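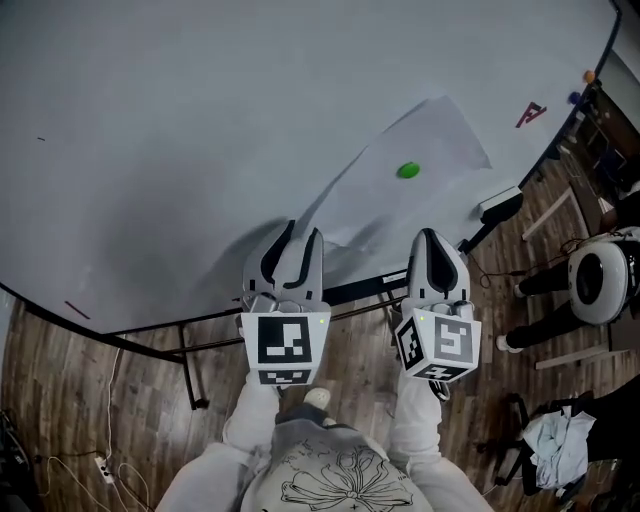

Notebook 6, p. 249

Saturday, October. Paper and ball table, continued from p. 248.

Started with a plain sheet on the big table. Curved edge, thin black rim, pale top. The top is smooth enough that a sheet slides if you breathe on it, and that is most of the trouble with this table. On the old Lillar bench the paper stayed where you put it. On this one it drifts toward whoever leaned in last.

Sheet set at an angle, right of center as I stand. Squaring it to the table is pointless with a curved edge, there is nothing to square it to. Teodora wants it at an angle anyway so that no corner hangs near the rim.

Paper: the cheap ream from Fokdale. It takes a crease well and keeps it. The MacLeod paper is heavier and springs back open, so I have stopped using it for crumpling and put it back by the printer. There were 387 sheets of the Fokdale left according to the tally on the shelf. Whoever takes from it, please keep the tally going. I started the week at a full stack and had to reconstruct the first page from memory.

Order of work today:
Lay sheet, smooth it once, leave it.
Crumple, then open it partway. Do not flatten.
Ball on the paper, let go, wait.
Ball off, paper off, wipe the table, next sheet.

The ball will not stay on a flat sheet. Tried it first thing and gave up after a few goes. It wants a fold or a dent to sit in. A sheet that has been crumpled hard and then half opened gives you several, and the ball finds one. Too tight a wad and it rolls off the top. Teodora had been pressing a hollow in the middle with her thumb, but I'd like to drop that step if the creases will do the job on their own.
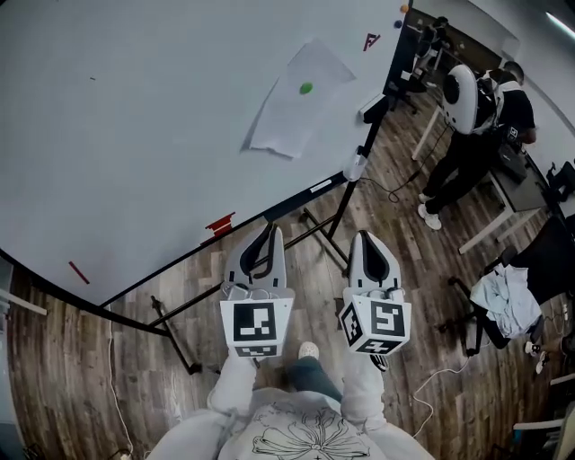
Green ball on crumpled sheet, top of table. Red tape still down.

Green is the one to use. It is small and it shows up against white from across the room. Orange and dark blue stay up in the corner until we get to the sorting pages.

Tape: there is red tape in more than one spot on the tabletop, some of it from the Turano layout, and I no longer know which pieces count. The strip near the lower edge is mine. The thin line to the left I think is Teodora's. Did not pull any of it up. Teodora, please mark yours in pencil or tell me it can go. If we relay it, one color per layout would save an argument.

Label strip on the right edge: leave it, it is how I find my place after lunch.

Floor: white cables on the planks, both sides. I would like them run along the wall before somebody catches a foot in one. The cable covers we ordered are still in the cupboard, 200 cm lengths, so they will need cutting. I have the saw.

Table stand is fine. I checked the crossbars by hand and tightened two bolts — the top had a slight wobble when leaned on, and that alone is enough to start the ball rolling. Better now. Check again Monday before starting.

To do:
Sort out the tape.
Cut the cable covers.
Try a sheet crumpled twice against one crumpled once, same ball.
Used sheets go in the box by the door, not the bin. I want them for the tearing test.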